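Watville Furnished Rooms – progress report to Nerley, November 2018

Sorting of the bedrooms continued under Kamonchanok Jaidee. Of the 10 rooms in the plan, six are complete. Spending in October was 316, against a yearly limit of 4,000.

Work in the current room covers the bed, the clothing and the boxed stock.

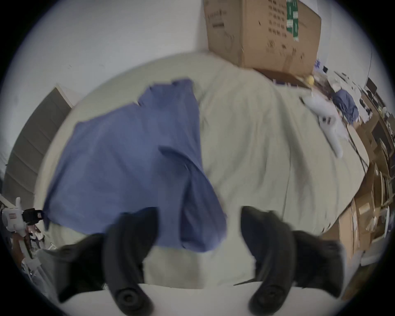
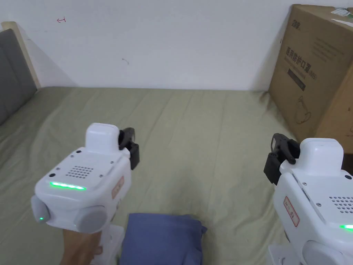 Textiles are folded by type before shelving. Cartons are to be moved off beds and listed by contents – Renji Sakai keeps the list. The four remaining rooms follow in the same order as before. No change to the budget is requested.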